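Enseñar con las manos

Llevo desde el invierno enseñándole cosas a un brazo robótico y todavía me da un poco de vergüenza decirlo en las cenas. La gente se imagina que escribo fórmulas en una pizarra, y yo lo que hago es coger objetos y dejarlos en otro sitio. Una y otra vez, con el mando a distancia en la mano o moviendo yo misma la pinza, según toque. En Nudano, que es como llamamos al proyecto desde que alguien lo escribió así en la puerta, tenemos ya 528 demostraciones guardadas. Una buena parte son mías, incluidas las malas.

Y de las malas quería hablar, porque creo que las tiramos demasiado pronto.

Cuando empecé me dijeron que repitiera cada tarea igual, limpita, sin dudar. Si te equivocas, para y empieza otra vez. Yo obedecí, claro (era nueva y no iba a ponerme a discutir el primer martes). Pero es que yo en mi casa no cojo las cosas así. Me acerco torcida, corrijo, vuelvo a agarrar, empujo un poco con el dedo meñique. ¡Y me salen bien! Si el robot solo me ve acertar a la primera, ¿de dónde va a sacar lo que se hace cuando uno se ha quedado dos centímetros corto?

En Fladbridge, donde pasé una temporada con otro equipo, lo tenían todavía más estricto: fondo liso, mesa despejada, la misma luz toda la mañana. Los vídeos quedaban preciosos. A mí me parecían clases de conducir en un aparcamiento vacío. Ahora prefiero trabajar con telas arrugadas, suelos oscuros, cosas que brillan donde no deben y que tapan media vista en cuanto te acercas.

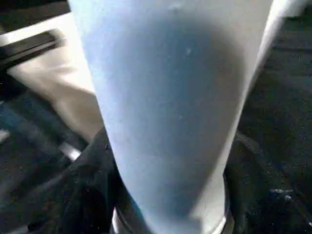

La tarea vista desde la muñeca: el objeto azul, el borde metálico en la parte de abajo y la tela negra apretada contra el lado izquierdo.

Mirar desde ahí cambia mucho las ideas. Con el mando en la mano yo veo el brazo entero, la habitación y el reloj, que a las cinco de la tarde pesa lo suyo. La cámara de la muñeca, en cambio, se come el objeto de golpe y del resto se entera a trozos. Hice una tanda de 64 demostraciones guiándome solo por esa vista y acabé con un respeto tremendo por la pinza. También con dolor de cuello, pero eso es culpa de mi silla.

¿Mando o mano, entonces? En Katona son muy de llevar el brazo a mano, y lo entiendo: es más rápido y notas el peso. Con el mando yo tardaba al principio 27 segundos en una cosa que a mano me llevaba 15. Aun así defiendo el mando, fíjate, y ya sé que voy a contracorriente. Me obliga a ir con la torpeza de la máquina, a sus velocidades, y lo que grabo se parece más a lo que ella podrá repetir luego. A mano le estoy prestando mi muñeca, y mi muñeca no se la va a quedar.

Lo que sí pediría, a quien monte un proyecto de estos, es que deje grabar a gente distinta. Zurdos, impacientes, gente que nunca ha tocado un brazo de estos. Y que guarde los tropiezos con una etiqueta al lado — «aquí se me fue», con eso basta — en lugar de borrarlos antes de comer. En Rurkwood me contestaron que eso ensucia los datos. Puede ser. Yo voy a seguir apartando los míos en una carpeta, y cuando tengamos un rato libre quiero que entrenemos con ella y sin ella, a ver quién invita al café.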